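Volwood Chore Cell Set-Up Guide
Section 4: Hand check and first chore trials 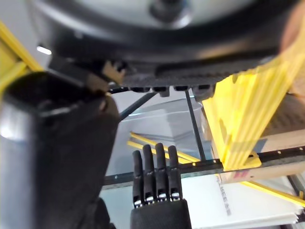

Figure 4-1. Hand with four fingers raised, black rail behind.

4.1 Scope

This section covers the hand check and the first trials on household and packing chores. It applies to cells running Filari control software. Complete Section 3 (power and emergency stop) first.

The cell is a test platform. It is not approved for unattended work in a home or on a shop floor. Section 4.4 lists what it can be expected to do at this release.

4.2 Hand check

1. Set the speed limit to 20 percent.
2. Select Hand > Raise. The fingers move to the upright position shown in Figure 4-1.
3. Compare finger heights. A small difference between fingers is normal. A finger that stays bent is not.
4. Select Hand > Cycle and let the hand open and close 80 times.
5. Read the fault counter. If it is not zero, stop and go to Section 7.
6. Save the result under the cell serial number.

CAUTION: Keep your hands off the rail and rods while the hand is powered. The pinch points are not guarded.

NOTE: Error 261 during step 4 means a finger stalled against an object. Clear the work area and repeat the step.

4.3 First trials

1. Place one rigid, opaque item inside the reach area. A closed cardboard box is suitable.
2. Run Pick > Single. Stay at the stop button.
3. Repeat with the item turned a quarter turn.
4. Replace the box with a clear plastic container. Lower the speed limit to 10 percent if the container slips.
5. Run a folded cloth last. Log every attempt, including those you stop by hand.

CAUTION: Do not use glass, knives or filled cups in any trial.

4.4 Expected results

Rigid boxes: suitable for repeated runs with an operator present.

Clear containers: unreliable. Reflections cause the depth reading to drop out, and the hand may close short of the wall.

Folded cloth: pick only. Refolding is not supported.

Loose paper: not supported. The fingers lift several sheets or none.

Nasrin Farahani's bench log for this release holds 1439 attempts across these four groups. The ranking above follows that log. Changes in lighting or table height were not tested, so repeat all of 4.3 after moving the cell.

A person still does most of these chores faster. Do not plan staffing around the cell.

4.5 Reporting

Send logs to Saeed Nikzad at Volwood support. Include the software version, the speed limit used and the item type for each run.

Continue to Section 5, Work Area Lighting.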